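Ata da reunião de outubro – oficina partilhada Nuchit

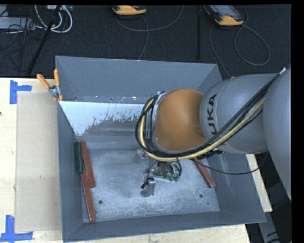

Começámos pelas caixas, porque eu já andava há semanas a prometer que se falava disto! A Femex quer saber se ficamos com as de metal cinzento ou se voltamos às de plástico, e eu levei a minha opinião bem ensaiada (metal, sempre metal). A Titilayo Etim lembrou que a caixa grande da mesa de madeira clara já tem riscos na parede da direita e umas marquinhas brancas em baixo, na de trás, mas todos achámos que isso é só aspeto e que as paredes inclinadas para fora dão muito jeito para tirar peças. Ficou decidido: metal. Encomendamos mais 4, e a Titilayo trata disso com a Femex até sábado.

Orçamento: temos 3.281 euros para o resto do ano. A Condley pede 50 por cada tampo novo e queremos 2, por isso dá à vontade. Eu ainda puxei a conversa para os candeeiros, mas passou para a próxima.

Etiquetas: discussão comprida (demasiado, a culpa é minha) sobre pôr o nome na frente ou na borda. Votámos borda. Faltam as do lote Jikevetti, que ninguém sabe ao certo onde foi arrumado; fico eu de procurar.

A Titilayo pediu ainda que se varra o chão escuro ao fim do dia, que ali o pó nota-se logo. Aprovado, sem votos contra.

Saímos às sete e pouco. Ata escrita por mim nessa mesma noite.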